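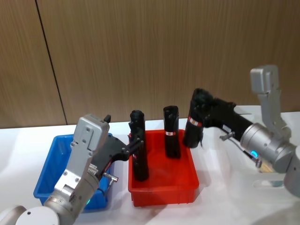 *Figure 4.1. A blue bin and a red bin side by side on a white tabletop, with black cylinders in and above the red one.*

# Chapter 4: Small Things That Travel in Groups

I've been teaching household storage in Drokstead long enough to know which drawer people are ashamed of. It's the one with the trash bags in it. Trash bags, toothpicks, twist ties, a birthday candle or two, all the stuff you buy by the pack and then can't find when the kitchen can is overflowing!

In Chapter 3 we sorted big things, and big things are easy (you trip over them until you deal with them). Now we get to what I call group goods. A group good is anything you own several of, use up one at a time, and replace without much thought. My own worst offender is trash bags. When I moved out of my place on Bostent Street I found rolls in the hall closet, under the sink and inside a soup pot, and I'd bought more that same month.

The basic move in this chapter is the open bin. Pick one shallow bin per kind of thing, give it a color, and leave the lid off. My students at the Tarkia evening course always want lids — they look so tidy in the catalogs — and I always talk them out of it, at least for the first month. You'll put a roll back in an open bin with one hand while you're on the phone. A lidded one gets things stacked on top of it by supper.
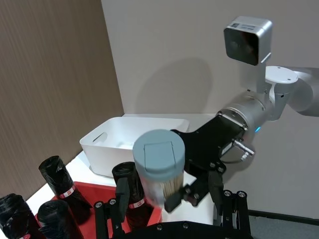
*Figure 4.2. Toothpicks in their clear container with a flip-up tab in the lid, and trash bag rolls in a red tray.*

Toothpicks are a different animal. Tip over a box of 200 and you'll be finding them until spring, so they stay in the container and the container goes in the bin. I think of this as a bin holding a smaller bin, and we'll use the idea again for pins, rubber bands and birthday candles.

Now, rolls. Should they stand up or lie down? I go back and forth on this, but for trash bags I've landed on standing them up whenever the shelf has the height.

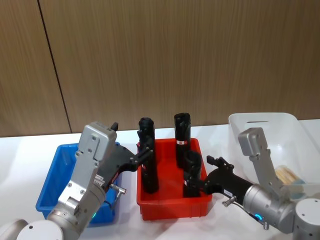

A standing roll takes up a small circle of floor, and you can grab it by the top without disturbing the others. Keep the label band on as long as you can, too. Black rolls look an awful lot alike once the paper's gone, and I've lined a bathroom basket with a lawn bag more than once.

Before you read on, go empty that drawer onto a table. Bring 2 bins, any color you like, and leave the soup pots for Chapter 5.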